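Shared workshop build — jaws drift open when the wrist pitches, stitches come out uneven
2 shares · 3 comments

Plurkel, posted Thursday

Ok so this is driving me nuts. Two arm suturing rig, been building it at the shared shop at Dancombe since October. Surgical style instruments, cable driven wrist, small servos in a homemade drive box behind each shaft. Sewing on tissue on the bench, nothing alive. Single stitches, tie, cut, move down the cut.

Problem — every time I pitch the wrist the jaws creep. Tell them closed, pitch down, they open a hair and the needle rolls. Tell them open over the thread and they go wider than I asked. Left arm does it less. Already retensioned evrything twice. 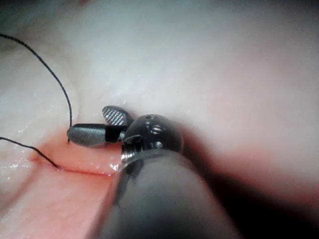

Also the camera lag is up to 300 ms which doesnt help, but the creep happens with the camera off too so I dont think thats it. Servo pulses run 1000 to 2000 or so and I'm using nearly all of it on the jaws. Is this a cable stretch thing or is it my code? Would rather not open the drive box again, took me a whole evening last time.

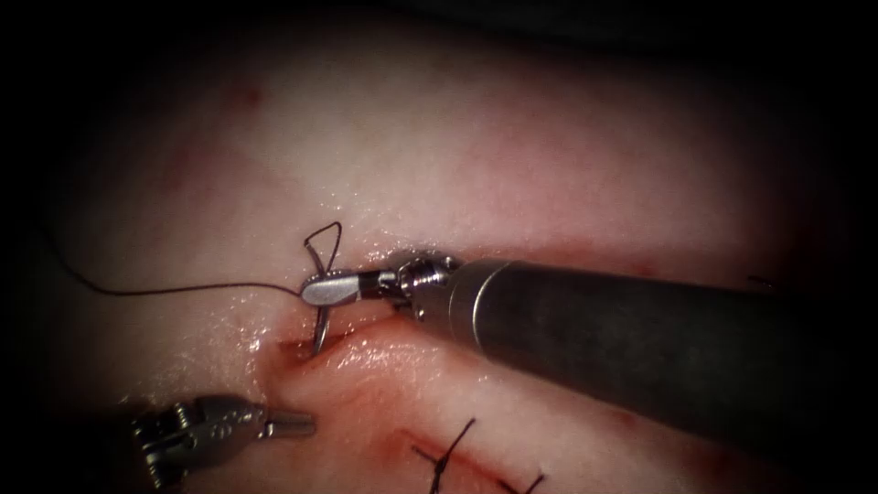

Needle driver on the right arm, going in at the top end of the cut

Any ideas welcome. Need it steady enough to do a whole row without babysitting.

Flornurier, 2 hours later

Not stretch, or not mostly. Jaw cables run past the pitch axis on their way out, so pitching changes the cable path and the jaws move. It's coupling. You fix it in code — add a correction to both jaw servos every time pitch changes.

Easy way to get the number. Jaws just closed, no needle. Pitch in small steps, and at each step nudge the jaw servos till theyre just closed again. Write it down, plot it. Mine was close to a straight line so one constant did it. Check both directions, if the line going up doesnt match the line coming back you've got slack too and thats a tension job.

Do each instrument seperately. Dont copy the right arm number to the left, the box is homemade so the pulleys wont match.

And if youre using nearly the full pulse range you have no room left for the correction. Move the servo horn a few splines or go up a pulley size first.

Min, same day

had this. got stronger servos and it went away mostly

Flornurier, reply to Min

Stronger servos will clamp harder so the needle rolls less, sure, but the jaws are still off. And you chew up cables. Mine started fraying after 4000 cycles on high torque. Do the code first.

Plurkel, reply

Coupling, ok that makes sense, the left one hardly pitches the way I have it set up. Will move the horn and run the steps tonight. If the up and down lines dont match I'll post the plot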